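Leather: from hide to mat

Leather is the skin of an animal, usually a cow, that has been treated so it does not rot. An untreated skin is called a hide. If a hide is left alone it goes stiff, smells bad and breaks down. Treating it is called tanning.

Step 1. Cleaning
The hide is salted to stop it spoiling, then soaked in water. Lime is added to loosen the hair. A machine with a blunt blade scrapes off the hair and any fat left on the other side.

Step 2. Tanning
The clean hide goes into a large drum or pit with a tanning liquid. There are two main kinds. Vegetable tanning uses tannins, which come from tree bark and leaves – the same sort of substance that makes strong tea taste bitter. It takes weeks and gives a firm leather. Chrome tanning uses salts of a metal called chromium. It takes a day or so and gives a softer leather.

Step 3. Drying and colouring
The leather is squeezed, stretched flat and dried. Dye is used to change the colour. Oils or waxes are rubbed in so that it bends without cracking.

Step 4. Cutting
Leather is cut with a sharp knife or a metal shape called a die, which works like a biscuit cutter. The Sulen workshop in Clestham made 909 mats and bags last year, and the leftover pieces went into key rings. 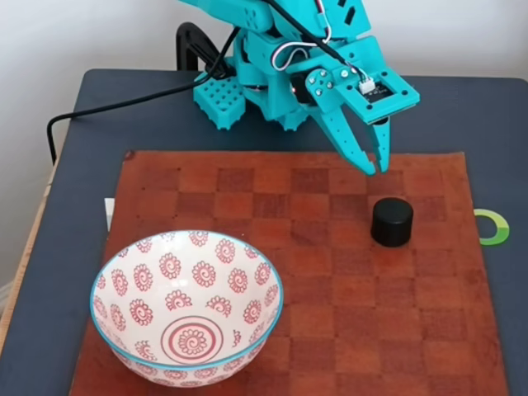 Flat goods are the simplest things to make from leather, as they need little or no sewing. Belts, bookmarks and coasters are all flat goods. So is a game board. The brown mat on the table has a checkerboard pattern, and a leather board of this kind can be used for draughts or chess. A pattern can be put on leather by printing, by dyeing or by pressing it with a heated stamp.

Looking after leather
Wipe it with a dry cloth. Keep it out of strong sun, which fades the dye. If it gets wet, let it dry slowly, away from the heater.

Words to know
Hide: the skin of a large animal
Tannin: a plant substance used to make leather
Die: a metal shape used for cutting

Written by Angharad Gough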